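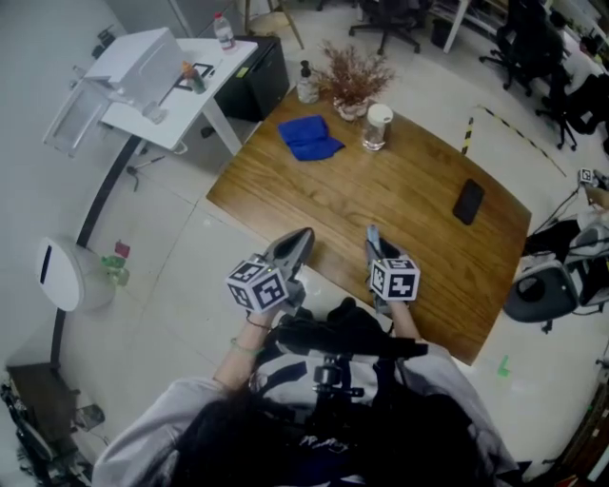 Both grippers up over the near edge of the table, marker cubes on, blue cloth on the far side.

November, bench notes, cloth folding, handheld collection

Picking this up from the page with the coffee ring on it. The question is still whether the Brindholm result holds up on our table. Their claim is that 100 handheld demos are enough for a two-arm policy to fold a cloth it hasn't seen, in a room it hasn't seen. I didn't believe it when I read it and I don't believe it much more tonight, but I now have a better idea of which part I don't believe.

Where we are: 187 demos recorded, 125 left after the filter. The filter throws out anything where the pose track from the cubes jumps between neighboring frames, or where one hand loses its track for too long. I don't like how many it throws out. I like even less which ones. I went through the rejects after lunch and a lot of them are the awkward folds, where one hand crosses in front of the other, or a wrist rolls over to get under the corner. So what survives is a set of easy, open, hands-apart folds. Anyone who trains on that and reports a success rate is reporting on easy folds. I'd bet the same thing happened at Brindholm, and their write-up doesn't say what they dropped.

Rupert Tanner disagrees. His view is that the awkward folds are bad demos anyway and a policy is better off without them. Could be. But then that should be a choice made by looking at the fold, and at the moment it's being made by which side of a cube happens to face which camera. We left it there.

Trained on the filtered set with the Trillberg code, stock settings, only the image crop changed. Ran it on the arms through the afternoon. First fold mostly fine. Second fold, the left arm arrives low and drags the near layer with it. I tried shifting the cloth a little each time and the error goes with the cloth, which tells me the policy is looking at the cloth. Good news, sort of. It also tells me the height is wrong everywhere, and that smells like calibration.

Checked the cube-to-fingertip offset. The number in the config is from the Huỳnh jig, and the jig was made for the older jaw. Measured again with calipers and the tip position is out by up to 3 cm depending on wrist angle. So every demo on disk has the hand in slightly the wrong place and the wrongness turns with the wrist. Can be fixed after the fact, no need to record again. But it means every run so far, ours included, is garbage for comparing against anything. Please don't quote the afternoon numbers in the group meeting. I've left them off this page on purpose.

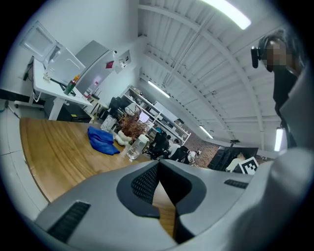

Same setup from the gripper camera. Table and cloth in front, then the whole rest of the room.

The other thing bothering me is the lens. It's so wide that the cloth is a modest patch of the image and everything else is desks, chairs, ceiling trusses, lights, people. The Brindholm argument is that all of this is helpful, the policy gets a sense of where it is in the room. My worry is that it gets too good a sense. All our demos are at one table. There's a planter right behind the work area, and if I were a lazy network I'd steer by that and by the ceiling lights and hardly bother with the cloth. The shifting test argues against this a little — but I only shifted the cloth a short way, and the planter never moved.

Wanted to settle it with a mask: black out everything above the table edge, train again, compare. Rupert says a mask is cruel because the model has never seen black there in pretraining. Fine, then blur it. I'll do both. The Pravunico people reported that blurring the background made no difference at all, on a pick-and-place task with rigid blocks, and I don't see why that should carry over to cloth.

To do, in this order:
New offset, measured on the current jaw, both hands separately. Don't copy left to right and flip the sign, that's how we got the old bug.
Rebuild all the tracks with it, including the rejects.
Label the rejects by hand as good fold or bad fold before anyone looks at the track quality. I'll do half, Rupert the other half.
Train filtered versus unfiltered, same number of demos in each.
Then the mask and the blur.
Then move the planter and the table, with nothing retrained, and see what falls over.

If the unfiltered set does worse I'll buy Rupert lunch and write it down here. Config with the old offset is kept in the run folder, don't delete it, I want to show how much of the second-fold error it explains. My guess is most of the drag and none of the missed corners.

Chest harness strap slips after long sessions. Needs a better buckle.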